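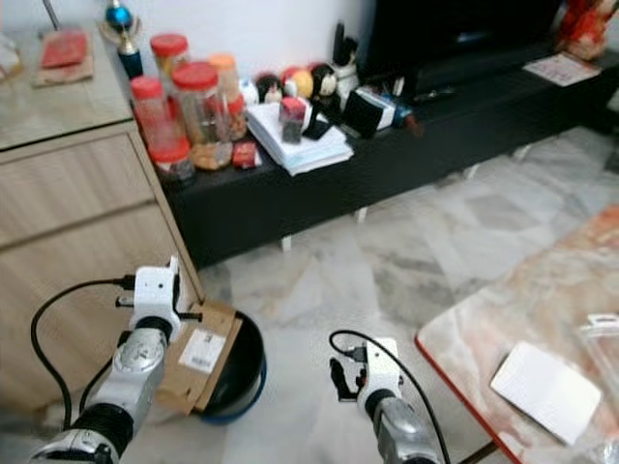 Orest Savchuk asks whether living-room work is worth the extra time when the bench at Catmont is free all week. We think so, and the October figures are set out below.

## Examples gathered

We recorded 367 examples for Zurnley. Of these, 246 passed checking and have gone into the training set. 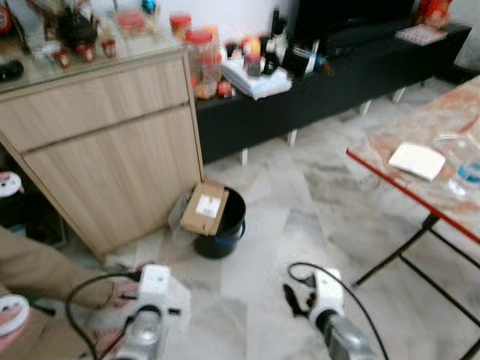
Both arms are driven by hand for every example, and the operator starts each one from a different spot. Floor-level jobs take longest to record. A bin standing close against a cabinet, with cardboard on top, leaves little room for the left arm, and most of our rejected takes come from positions like that. Miklós Csonka is rewriting the start instructions. 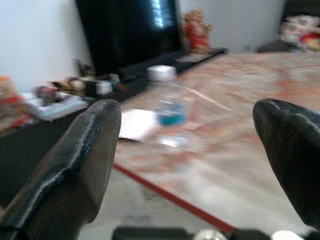 *Wrist view, bottle on the table.*

Blur in the wrist views is still a problem. We now keep blurred takes but tag them, so that Floltero can leave them out if they wish. 139 of the accepted examples carry the tag.
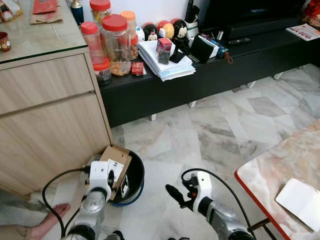
_Last changed: October, 16:40_

## Next period

- Record in three more homes
- Slow the arm on approach to tables
- Send Phillips the revised checking sheet

Spending is within budget. We are not asking for further funds.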